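Small flip-lid bin on the tabletop for cans and bottles – worth it or a gimmick?
Home & Household > Trash and Recycling

Posted by tallpines_86
Jun 16, 2024

My sister keeps telling me I need a small bin that sits on the table for recycling, so the empties get sorted right there and don't pile up by the sink. I'm not sold. Every "handy" bin I've owned turned into one more thing to wash. The one she likes is white plastic, boxy, with a lid that flips all the way open and stays up. The Tova catalog calls theirs a 30 day trial, but you pay the return shipping, so it's not much of a trial.

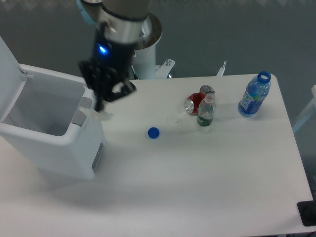 Gorness owner since last June, and the lid is the part I'd worry about. Mine stands open fine. Closing it is another story, because the latch went soft and now it sits a little crooked. I still use it, but I wouldn't pay full price again.

So that's one reply on my last thread, and it didn't help my mood. What I want to know:

Does a bin with an open top that size really take bottles without crushing every single one?
Do you bag it or leave it bare? The inside of this one is a pale gray and I can already picture the soda stains.
What do you do with the caps? Our hauler's flyer says one thing and the website says another.

We go through maybe two cans and a bottle a day, so I don't need anything huge. I also don't want a lecture about saving the planet. I want to know if it's a decent bin.

Emília Oravec
38 people found this useful? No idea, the counter on this site is broken again. Anyway.

I've had one on the craft table for a while and my view is that it's fine, with limits. A bottle left at full size eats up the space fast. Cans you can flatten by hand. I leave mine bare and rinse it when it smells. Liners in a bin that small slide down the first time you drop something in, and then you're fishing around in the bottom.

Caps are the annoying part. They roll off, they end up under things, and a white one on a white table might as well not exist. I found one with my elbow last week. My rule now is to put the caps in first, before the cans and bottles. Check with your own hauler though. Ours wants them screwed back on, and I don't believe for a second that everybody does it.

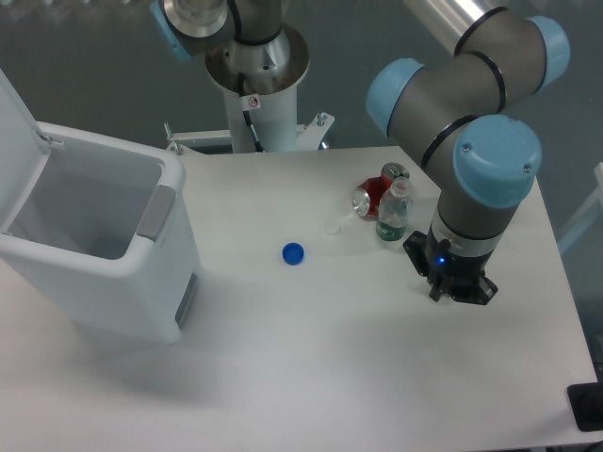 Blue cap, red can, clear bottle with a green label, and the bin standing open.

As for the price, the Gomard store had a plain one for less than the Tova, and I can't see what the extra money buys you. The ad says it's good for 100 cans. Maybe if you run them over with a truck first.

One more thing – measure the height with the lid up. Mine hits the shelf, so it only opens partway there and I had to move it to the other end of the table.

gravelroad817
just use a paper bag. free

mossy_porch
Going to disagree with the bag, a bottle with a little soda left in it goes right through the bottom. Ask me about my rug.

I had the Grønli version and gave it away. The bin did what it was supposed to do. I just didn't like looking at trash on the table while I was eating, and with the lid shut I'd forget it was there until there were fruit flies. If you're already doubtful, put your old wastebasket on the table for two weeks and see if anyone in the house uses it. My guess is they'll keep leaving cans next to it.

tallpines_86
Thanks. Trying the wastebasket thing first. My sister says that isn't a fair test because there's no lid, but she also owns three salad spinners, so I'm going with it. Still not clear on the caps – I'll call the hauler and post what they say, if I can get anyone to pick up.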